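March, afternoon, Hurkwood bench

Continued with the lid task. Goal for this week: 60 good demonstrations of picking up the pot lid by its knob and putting it to the side of the table. Before lunch I had 14 that I would keep. The rest of the morning went to the leader arm, which had a loose wrist joint again. I tightened it and put a drop of thread locker. Please do not turn this screw more, it is at its limit.

Settings today:

- control: remote, leader arm to follower, scale 1:1
- speed limit: same as in the Korletey trials
- gripper force: low, step 2
- recording starts with the pedal, stops with the pedal

I tried first to teach by hand, holding the arm itself and guiding it to the knob. It is pleasant for large movements, but close to the glass my own hand comes into the wrist view and the policy will learn my fingers. Also the arm feels heavy in the last few centimetres and I push it past the knob. With remote control I am slower but the path is cleaner. For this task I will stay with remote.

Notes on the approach:

The difficult part is the height. From the side the knob looks higher than it is, and the first attempts closed on air above it. Now I come in low over the glass, stop, look at the wrist view, and only then open the gripper to the full width. I count to two in my head before closing. It makes every episode longer, but the pause can be trimmed later. Dandari's script cuts still parts at the start and end only, so pauses in the middle remain for now. I must ask if there is an option for this.

Reflections on the glass are a nuisance. The overhead lights make strong white spots on the lid and they move when the lid moves. I thought to switch off the row over the bench, but the Grurnis people will run the policy under normal lighting, so I leave it on. Better that the data has the spots in it.

I discarded 5 episodes after lunch:

- lid slipped during lifting, three times (I took the knob too near the top)
- I pressed the pedal late and the beginning is missing
- finger touched the glass hard enough that I heard it – no crack, I checked the whole surface with a lamp

After this I changed the starting position of the lid between episodes, a hand's width left or right, and turned it so the label is not always in the same place. If it stays always in one spot, I am afraid the policy will use the label to find the knob.
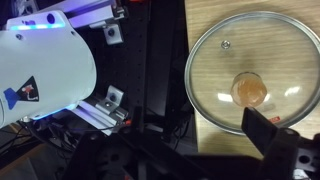 *Wrist view, gripper finger over the edge of the lid, label to the lower right.*

Glare on both sides of the knob in this one, but the amber colour still shows well against the wood. I would keep this lid and not change to the one with the black knob, which was hard to see in the Korletey recordings.

To do tomorrow:

- check the wrist joint before the first episode
- ask Dandari about trimming
- mark the limits of the lid positions on the table with pencil, tape gets caught on the rim
- back up today's folder, the local disk is nearly full

Stopped at 5 pm. Leader arm is parked and the pedal is in the drawer.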